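We use cookies to remember your settings and measure traffic. Accept all | Manage choices

Gitport home-lab vibration notes – README

Maintained by Asger Hafþórsson. Last touched in October.

What's in the folder: 212 short recordings of floor vibration from 26 rented rooms, plus one text file per room listing the floor type, the story and the nearest road. Two rooms have no road entry. I never got an answer from the tenants.

Why I bothered: sellers of hobby holography kits keep saying any spare room will do. I doubt it. The Teltis booklet promises clean fringes "in a normal apartment" and gives no floor data at all. Sillimeo at least prints a graph, but the vertical axis has no units, so make of it what you like.

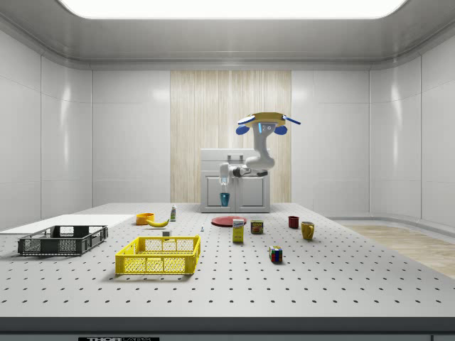 Hobby holography fails on small movements during the exposure, and most kit guides spend one line on this. They tell you to buy a stiffer surface and move on. A white breadboard with its neat rows of holes and a THORLABS plate on the front edge is a fine thing to bolt mirrors to, but the holes hold your parts in place and do nothing about the bus outside. Check the floor first. If it's bad, try an inner tube under a paving slab before spending real money.

Known problems

- Rooms 3 and 17 were recorded with the washing machine running. I kept them in.
- The Trương sensor drifts when it warms up. The maker says it doesn't. Compare the first and last minute of any long file and decide for yourself.
- Upper floors are thin in this set. Please don't quote it as proof that basements are better – I suspect they are, but this won't show it.

Format: plain CSV, time in seconds, then one column per axis. No filtering. Free to reuse with credit. If you publish a "vibration score" from this, leave my name off.

Recent items
Reading a Teltis spec sheet with a cold eye
Inner tubes, sand boxes and other cheap fixes
Trương sensor drift, part 2
Do green laser pointers hold still long enough?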